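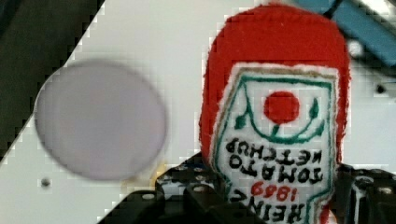

Prernlow Shared Workshop Forum > Builds in Progress > Tabletop sorting arm: finger pads and cable routing

Posted by arutkowska (Bench Coordinator), August 4, 2020

Members are advised that the tabletop arm on the long bench has moved to its second stage of work. The perforated fingers are fitted and the wrist camera is mounted. Responsibility for the mechanical side remains with Dariusz Kurek. I am handling the test procedure and the written record.

The current task is limited in scope. The arm is to pick up one soft object, carry it across the table and set it down without dropping it. The plush ketchup bottle has been adopted as the standard test piece. It compresses under load, and the embroidered label gives the wrist camera something with clear edges to work from.

Comments are requested on two points:
1. Whether the fingers should receive rubber pads before further trials.
2. How the cable should be routed.

Please keep replies to these points. Requests for bench time should go to the booking page.

Reply by d_kurek

On point 1, I recommend against pads at this stage. The present fingers hold the plush well enough in the gripper for our purpose, and pads would change the closing distance that was set in February. Every stored position would then have to be checked again. If pads are to be fitted, they should be fitted once, after the closing routine is settled.

The closing value in the control file is 205. Members using the arm are asked not to alter it without making an entry in the log.

Reply by AtienoM

I must disagree with the previous reply. A plush toy is a forgiving test piece. It will take up almost any error in finger position, and a good result with it tells us very little about the mug or the plate. Of the 29 logged trials, the only ones that gave useful information were those with hard objects, and in most of those the object turned in the grip. Pads are inexpensive and can be removed.

I would further propose that the plush be retired as the standard piece and replaced by the mug.

Reply by arutkowska (Bench Coordinator)

The objection is noted. The plush will remain the standard piece for the present stage, so that results can be compared with the earlier entries. A second series with the mug may be run alongside it, provided that the two are recorded on separate sheets.

With regard to point 2, the bench as it stands is as follows. The cable runs from the area of the arm across the middle of the table and down toward the near edge, with a second run lower down. Both cross the space in which objects are placed. 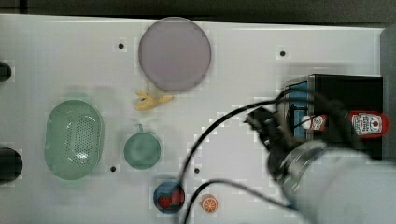

My concern is with the longer loop. When the arm reaches toward the colander side, the slack has to go somewhere, and on two occasions in the log it moved an object that had already been placed. I would prefer to have the cable off the surface altogether before the mug series begins -- either carried overhead or clipped along the arm itself.

Reply by hmazurek

I support the overhead option. The Flosance group used a light boom with a spring return for a similar arm, and the parts list is in the shared folder under "Jakubowski boom." Ten minutes of drilling would be required, and none of it in the tabletop.

Reply by d_kurek

Clipping along the arm is the better solution in my view. A boom pulls on the wrist, and the pull changes with position. The camera picture would also suffer if the line swings in front of it. Clips add a little weight but the load is constant and can be allowed for in the settings.

The clips must leave enough slack at the elbow. My first attempt did not, and the connector came out at full reach.

Reply by AtienoM

On this matter I agree with Dariusz. I would ask only that the clips be the screw type. The adhesive ones on the Prisano plotter did not last.

Reply by bpietrzak

A question from a newer member. Is it acceptable to leave the toy fruit and the dishes on the table between sessions? I cleared them into the bin under the bench after my booking and was told afterward that this had upset the start positions.

Reply by arutkowska (Bench Coordinator)

Please leave them in place. The start positions are given on the sheet pinned above the bench. If an object has been moved, return it to its listed position and note the change in the log with your initials.

The decisions are recorded as follows. Screw clips will be fitted along the arm, with Dariusz to carry out the work. Rubber pads are deferred until the mug series has reached 10 trials, at which point Atieno will report to this thread. The closing value stays as it is.

Reply by hmazurek

I accept the decision on the clips but wish it recorded that I consider the boom preferable for any arm used by several people. Clips are undone and not put back. The parts list will stay in the folder.

Reply by d_kurek

Clips are ordered. The arm may be used in the meantime at reduced speed -- please keep one hand near the stop switch when reaching to the left side of the table.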